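August, 9:40 pm

Trorura set, audio sync for the concert film. Still drifting. Board mix and camera sound line up fine at the top of the show, by song 6 the snare is flamming. Tried the stretch in Dilteo first, sounds awful on cymbals, do not use. Went back to cutting at every gap between songs and re-lining on the first kick hit. Slow but clean.

Done so far: songs 1 to 6. Fourteen total, plus the encore medley, which is going to be a pain. No gap in it anywhere.

Crowd mics: left one has a buzz from the start, gone after the second song, no idea. High-passed it and pulled it down. Right one is lovely. Using right only for the quiet numbers and faking the width with a short delay, 14 ms. Anything over 30 and the claps double.

Vanau interview (backstage, the 2 takes). Take 1 better answers, take 2 better sound. Cut between them if the room tone matches, havent checked. She talks over the part about the van breaking down both times, so keep it whole or lose it.

Director wants the Ibarra show in the open now instead of the middle. Fine by me but the key change going into the title song wont work, need a new transition. Maybe just crowd and then the bass line alone.

To do
- encore medley, by hand
- ask for the raw board files, mine are already limitted
- room tone check
- export stems before touching anything else!!

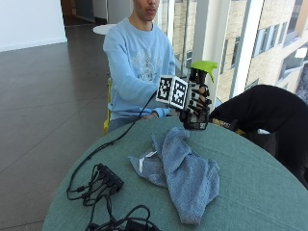 Spray bottle in the gloved hand, green trigger up.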